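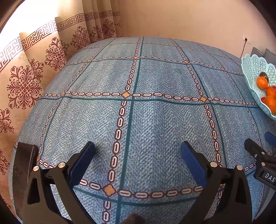

3.2 Bedding and laundering

Participants in the Kivness cohort were asked to keep their usual bedding for the length of the study. Each of the 96 households received a diary in which one adult recorded when sheets, blankets and bedspreads were washed, and at what temperature setting.

Dust was collected from the top layer of the bed and from the mattress surface (Figure 2). Woven bedspreads were vacuumed for two minutes per square meter. Samples were sieved, sealed and stored at minus 20 °C until extraction. In total, 592 samples passed the weight threshold and were kept for analysis.

Mite allergen levels were lower in mattress dust from beds that were covered during the day, but the difference was small after adjusting for bedroom humidity. Diary entries were complete for around 70 percent of weeks. Missing weeks were more common in October, when many households changed to winter bedding.

Figure 2. Median allergen concentration by sampling layer and wash interval.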